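Notes on Collecting Demonstrations: Box Tasks, First Period

June 14, 2026

This post continues the record I have kept here since the manipulation group at Mészáros began gathering examples for Roreren, our learning system for packing and unpacking. The earlier entries dealt with bench objects: blocks, cups, folded cloth. The present entry concerns goods in cardboard boxes, and it is written mainly for colleagues at other laboratories who have asked how we organize the work. It may also be of use to the students joining us at the end of June.

The first period produced 176 episodes. An episode, in our usage, is one complete attempt by an operator at one written task, recorded from start to finish and kept whether or not it went well. Operators are Katalin Erdős, Bence Szilágyi and, for part of the period, myself. Fouad Nimri reviews every recording before it enters the training set.

Shoes

Footwear was the first category requested by our partner, Grotby, and it has taken more time than we allotted. The sole and the upper are manageable. The laces present the greater difficulty. They change shape with each contact, they hide the edge that the fingers are supposed to find, and they fill the wrist view at precisely the moment when the operator would like to see the shoe. 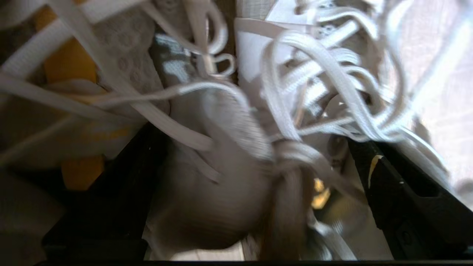

Laces between the fingers and the shoe at close range.

We considered removing the laces, or tying them down before each episode. Ms. Erdős argued against it, on the ground that a customer's shoes will not be prepared in this manner, and her view was adopted. The written task therefore says only that the pair is to be placed in the box or taken out of it. Operators are free to choose the point of grasp, and we ask them to vary it.

Of the shoe episodes, 34 were returned at review. The most common reason was haste near the collar of the shoe, where an operator closed the fingers before the view had settled. A blurred passage in itself is no cause for rejection. The system will meet blurred views in service, and Mr. Nimri keeps them provided that the motion before and after can be followed. 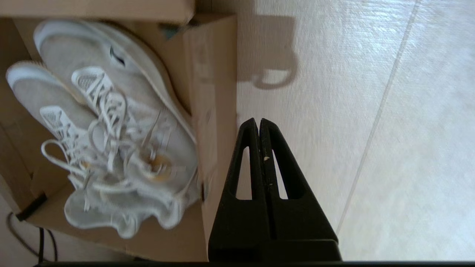
White sneakers with long laces, in the open box.

I should add a word on the starting position. Each episode in this series is meant to begin with the fingers closed and held clear of the goods. We did not enforce this in the first days, and the early recordings begin from all sorts of postures. Mr. Szilágyi has since placed a card with the starting posture beside the operator's seat, and the later material is more consistent. The early recordings have been kept under a separate tag.

Containers

The second category is rigid containers. One would expect these to be easier, and as a rule they are, but transparent ones are a known weakness of Roreren. It reads the reflections on the plastic as edges. We have accordingly asked for bottles in many orientations, lying at a slant as well as upright, and with contents of different appearance. There are 29 accepted episodes of this kind so far and we intend to reach 50 before the next training run.

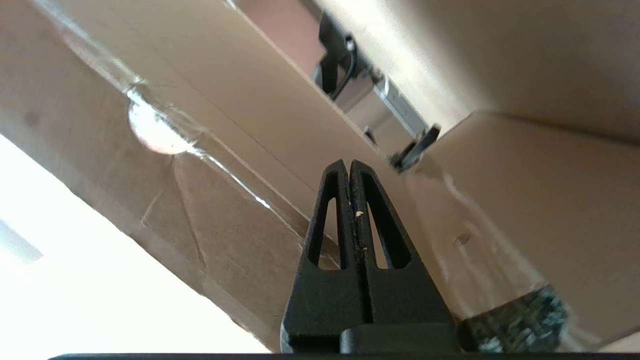 Boxes and Their Surroundings

The box is too often treated as a fixed thing in which the real objects are kept. In our recordings it is an object like any other. Flaps fall back, walls bend under the forearm, and packing tape shines in a way that changes as the wrist turns. Nahuel Toledo, who maintains the labeling guide, has now given flaps and walls their own entries, so that a reviewer can note contact with either one.

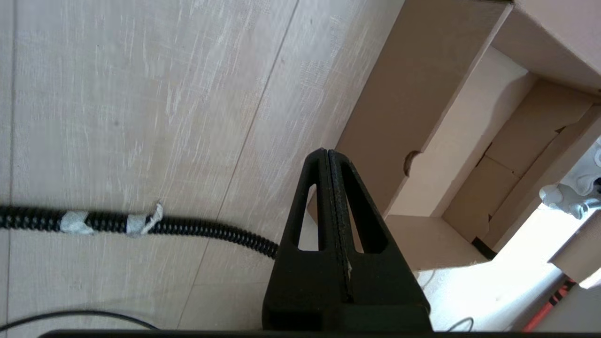
Variety in the examples matters more to us at this stage than their number. A system that has seen one box in one position will learn that position, and will do poorly when the box is moved by the width of a hand. Our instruction to operators is to turn and shift the box between episodes and to leave its flaps as they fall. Features such as the semicircular hand-hold in the tall wall are of particular interest, for they offer a place to pull from that a plain wall does not, and Roreren has yet to make any use of them. A short series devoted to hand-holds has been added to the plan. The cables on the floor are in view here, and the labeling guide asks reviewers to leave them unmarked.

Remaining Questions

Two matters are open. The first is whether failed attempts should be used in training or held for evaluation only. Mr. Nimri favors the latter and I am inclined to agree, although Szabolcs Juhász has made a reasonable case for including those in which the operator recovers. The second is the wording of the tasks themselves. "Put the shoes away" and "place both shoes in the box" have been used for the same action, and we have not settled whether this should be corrected or encouraged.

The labeling guide will be posted on the Pludemby page once Mr. Toledo has completed the section on flaps. Comments on the hand-hold series are welcome before then and may be sent to me directly.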